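Subject: Re: [grolley-tenants] Heating in the big room, who pays what
From: Kristóf Halász
Date: November 4, 2020

Hi all, quick one before I run for the train. The big white room:

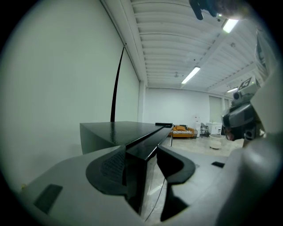

1. THE BILL

Blandine wrote:

> I still don't understand how we got to 783 for one quarter when
> half of us weren't even in the building. The Jorkport units pay
> less than that and they have the loading door open all day. Can
> somebody please check whether we are being billed for the
> downstairs hallway again? Laurinda said this was fixed. Also I
> would like it on record that I asked for the small heaters to be
> switched off at night and was told it "makes no difference."
>
> Blandine Vasseur

Checked. Yes, hallway is on our meter. Again. Laurinda had it taken off, then Sirnbridge changed their billing system and it came back. I called them, 20 minutes on hold, got a nice man who agreed with me and couldn't do anything. Wants it in writing. So I'm writing tonight. If anyone has the old letter from Laurinda's round please send it, mine is in a box somewhere.

Blandine — you were right about the heaters. Sorry. I was the one who said it made no difference.

2. THERMOSTAT

Please leave it at 16 overnight. Not off. Off means the boiler runs flat out all morning to catch up, and Ernő gets the noise through his wall. He has been very patient and I'd like to keep it that way.

Daytime, whoever is in first sets it. Last one out turns it back down. I'll tape a note by the door becuase the last one fell off.

3. SPLITTING IT

Two suggestions so far:

- equal shares, like now
- by days used, from the sign-in sheet (Kohei's idea)

I lean to Kohei's but the sign-in sheet is a mess, whole weeks with nothing on it and one page that just says "us." If we go that way people have to really sign in. Kohei, could you post your spreadsheet to the list? You showed it to me on your phone and I couldn't read a thing.

Until we decide, everyone pays in 75 on account, same as last time, reference GROLLEY and your surname. Not your first name please, we have had mixups.

4. WINDOWS

Kozma quoted for new seals. Quote is attached, two pages, second page is the one that matters. Price seems fair to me but I know nothing about seals. Does anyone? Ernő thinks the strips you stick on yourself would get us through the winter. Reply to the list, not just me, I keep forwarding things and losing track of who has seen what.

Thats it, train. Will send the Sirnbridge letter round once it's gone.

Kristóf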